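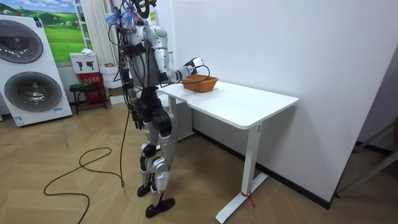 Measure the Desk Before You Buy the Chair

Home | Articles | Materials | Archive | Contact

Print this page | E-mail this article

Most advice on setting up a small office begins with the chair. Buyers compare lumbar supports and tilt mechanisms, spend 430 dollars, and then roll the result up to a work surface whose height they have never checked. I think the order is wrong. The desk fixes the geometry, and the chair can only respond to it.

A standard fixed desk is 29 or 30 inches high. That figure suits handwriting by a fairly tall adult. For keyboard work it is too high for a large share of the people who use it. A shorter user raises the chair until the elbows are level with the keys, the feet leave the floor, and a footrest is ordered to correct a fault that belongs to the desk. The footrest then restricts where the legs can go.

Manufacturers know this. The Condis line was sold for years with legs that could be trimmed in half-inch steps, and the Parsons catalog still lists a low frame, though it sits on page 136, well behind the finishes. Office suppliers around Fidadton stock the standard height only. When I asked for the lower version at one showroom I was offered a more expensive chair.

Adjustable desks are the usual answer, and they are a reasonable one where two or more people share a station. For a single user they are often excessive. The lifting columns add weight and a cable to route, and many units I have inspected were set once and left there. A fixed desk at the correct height does the same job with fewer parts. It also wobbles less. A column desk at full extension will move under ordinary typing, and a heavier top does little to cure it.

Depth gets even less attention than height. A surface 24 inches deep is adequate for a laptop and poor for a large monitor, which ends up too close to the eyes. Thirty inches is better. The objection is always floor area, but the extra six inches on a five-foot desk costs two and a half square feet. Rooms lose more than that to a badly placed door.

Storage on the surface should go at the back, near the wall, in something shallow. A tall organizer takes up the same footprint and hides its contents. Trays and low baskets can be reached without standing and moved in one piece when the desk is cleaned.

Coker, whose fitting guide I otherwise recommend, tells the reader to sit first and measure from the elbow down. The method works, provided it is done in the shoes worn for work and on the floor where the desk will stand. Carpet with a thick pad can change the result by half an inch.

The measurement takes five minutes with a steel tape. Write the number down and take it to the store, and leave the chair until the desk is in place.

Contact | Copyright, all rights reserved | Back to top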